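From the Pantry Shelf: Getting Ready for Winter Baking

Tuesday, October 13, 2020

Well, friends, the mornings have turned chilly, the good mixing bowls have come down from the top shelf, and I think we can all agree that it's time to talk about flour again. We had such a nice pile of mail after the bread issue (454 notes and postcards, bless you all!) and so many of you asked the same thing in different ways. Why does a recipe that worked beautifully in June come out like a doorstop when the weather turns?

A lot of it comes down to how we measure. A cup of flour is a slippery thing. If you push your scoop down into the bag and haul it up full, you've packed in a good deal more than if you spoon the flour in lightly and sweep off the top with the back of a knife. I learned to bake the first way, from a grandmother who used a chipped teacup for everything, and her biscuits were lovely. But she had used that same teacup for fifty years and could feel in her fingers when the dough was right. Most of us are working from somebody else's recipe with somebody else's idea of a cup, so it pays to know which idea they had.

For everything we print in this newsletter, we spoon and level. Stir the flour in its canister first, especially if it has been sitting since spring, and don't tap the cup on the counter (I still catch myself doing it). Brown sugar is the exception and should be pressed in firmly enough to hold its shape when you turn it out. Honey and molasses slide out much more politely if you wipe the cup with a drop of oil beforehand.

If you own a kitchen scale, so much the better. The Giraldo molasses loaf, which we'll be running in the December issue along with the Nekemard rye, is written both ways, and the weight column is the one I'd trust. It takes 354 grams of flour for one loaf, and the recipe doubles without any trouble if you have neighbors to feed.

A word on storage too, while I have you. Whole wheat and rye go stale faster than white flour, so buy them in small bags and keep them in the freezer, well wrapped, and let them come back to room temperature on the counter before you bake. White flour is fine in a cool cupboard with a tight lid.

The Zalasbridge baking swap will be done by porch drop-off this year, with the same 3 categories as always: yeast breads, quick breads, and cookies. Please put a label on your tin, and list any nuts. The folks at Pakilel Mill have offered a bag of their stone-ground cornmeal to everyone who takes part, and I can tell you it makes a wonderful johnnycake.

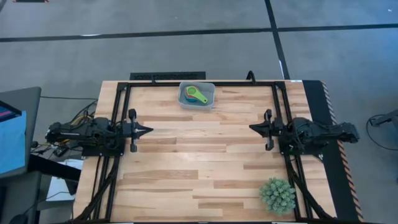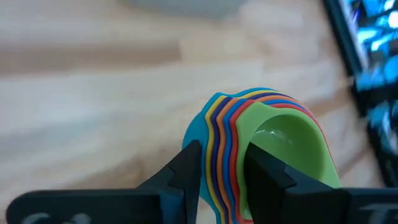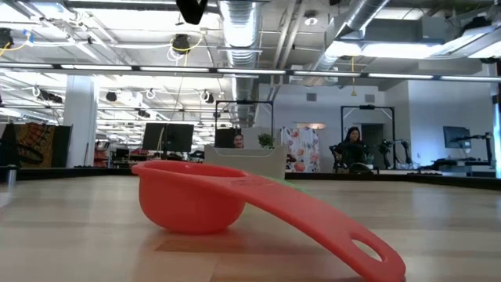 Can I use a liquid measuring cup for flour?

It will do in a pinch, but you can't level off the top, so you'll probably end up with too much. Spoon the flour in loosely, stop a hair below the line, and hold back the last spoonful until you see how the dough feels.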